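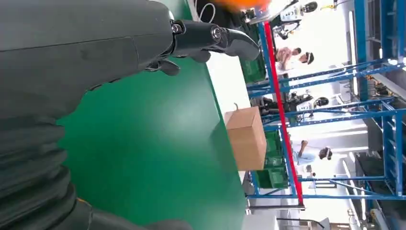
The Quotation

The quotation from Trustine came to 63 thousand a unit, and on the second page it came to rather more, and by the fourth page I had stopped using the word unit. There was a line for hands. I rang them up about that.

"The hands are separate," said the young man at Trustine.

"Separate from what?"

"From the arms."

I wrote it down in the margin. I had been buying things for Cundon for 16 years, pallet trucks mostly, racking, a floor scrubber I am still proud of, and I had once been quoted for a forklift without its seat. So I wasn't shocked. I asked him whether the arms were separate from the body and he said he would have to come back to me.

My managing director had seen one of these machines in May, on a stand at a trade show, and had come home changed. He wanted two for the returns shed at Skavgate. He wanted them in this year's budget, under "improvements", where I had been keeping the money for the roof. I told him the roof was also an improvement. He said I had to think about where the industry was going, and I said that in Skavgate it was going under a tarpaulin.

In the end we agreed that I would go and look. He told me to keep an open mind. I took a notebook and a sandwich.

Trustine didn't own a showroom. They did their demonstrations at a place called Thepsuriya, which I had taken for a person until the taxi pulled up outside it. I had expected music, or at least a carpet with a logo on. It had shelves and crates like any shed of ours, and people getting on with things, and I'm afraid I warmed to it at once, which annoyed me.

The man who met me was Nipon Intarasuk. He shook my hand and said, "You are the one who rang about the hands."

"I am."

"It's a fair question. Come and see them, then ask me again."

He found me a chair and asked what we handled at Skavgate. Household goods, I said, bought in a hurry and sent back in a temper. Bleach, cat litter, lamps. Washing liquid by the ton. People send back washing liquid because it smells different from how they remember.

"Washing liquid we can do," he said. 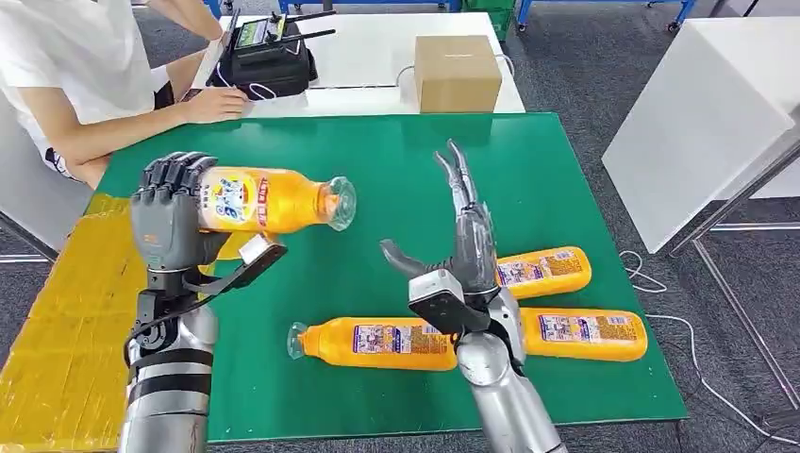

Page 25

He talked while it worked, and I let him, because salesmen tell you more when you leave them alone. But he wasn't much of a salesman. I kept waiting for the part where he compared it to a member of staff who never took a holiday, and it didn't come. When I asked about payback he looked at the machine, then at me.

"Who did the sum you've been shown?"

"Your office."

"How many items an hour did they put?"

I turned up the page. "Seven hundred."

He didn't laugh, I'll give him that. He borrowed my pencil and put a small question mark beside the 700, quite neatly, and gave me the pencil back. I have had auditors do worse with more.

"What would you put?" I said.

"For your shed? I haven't seen your shed. I wouldn't put anything."

I asked about servicing. It was yearly, and charged whether they came or not. I asked about the hands again. A spare pair was recommended. I asked who recommended it, and he said he did, and that if I bought the arms I should buy the spare pair before I bought the brochure's stand, the brochure's carrying case, or the thing they called the welcome package. What was in the welcome package? He believed it was a day's training and some mugs.

"You'll get into trouble," I said.

"Probably," said Nipon.

I ate half the sandwich and watched.

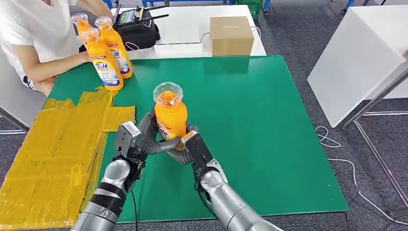
My trouble has always been that I cost things by what I would have to pay somebody to stand next to them. It's a habit from the floor scrubber, which was sold to us as needing no operator and has had one called Dennis ever since. So while Nipon fetched the service terms I watched the lad in the white T-shirt. The machine had a bottle of Tide upright between its two hands, fingers wrapped round the bottom of it, and you couldn't fault the grip. I'd have hired that grip. But there was the lad as well, leaning over the green mat with his hand on the other bottles, and there wasn't a line for him anywhere in the quotation. I went through it twice, including the small print under the mugs.

"Does he come with it?" I asked, when Nipon got back.

"No."

"Would I need one?"

"At first, yes."

"How long is at first?"

He sat down on the edge of a desk and thought it over, and I liked him for thinking, and I could feel the two machines sliding down the page towards the roof.

"Longer than it says," he said.

On the train home I did it all again in pencil. One machine, no case, no mugs, a spare pair of hands, and a wage for the person at the side, at about half a year to begin with, then I rubbed out half and put whole. I left the hourly figure blank with his question mark next to it. It looked terrible. It was also the first version I could have defended to anybody.

My managing director rang before I had got to the station.

"Well?" he said. "What was it like?"

"Careful," I said.

"Careful is good. Careful's what we want. Can we have two?"

I told him I wanted Nipon Intarasuk to come out to Skavgate and look at the shed first, and that he should come on a wet day.

"Why wet?"

"Bring a bucket down when you come," I said, "and I'll show you."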